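Travel kettle for a cabin week, worth packing?

trevh60
We've got a cabin with wood paneled walls near Wumton in September, 14 nights, and the listing says "no kitchen in the bedroom wing." I want to bring our pink kettle so I can make tea without walking across the yard at 6 in the morning. My wife says it's dead weight.

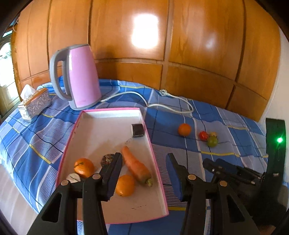 She'd sooner use the space for snacks – fruit, little tomatoes, a carrot or two for the road. I say both fit if we pack smart. Who's right?

siebe_v
Bring it. I take mine everywhere, cord wrapped around the base.

Skinen14
Disagree, sorry. Ten bucks gets you a thermos, fill it at night and you're done.

siebe_v
Thermos tea at 6 am tastes like the thermos though!

trevh60
Ha, she's going to love you, Skinen. Kettle's still going in the bag.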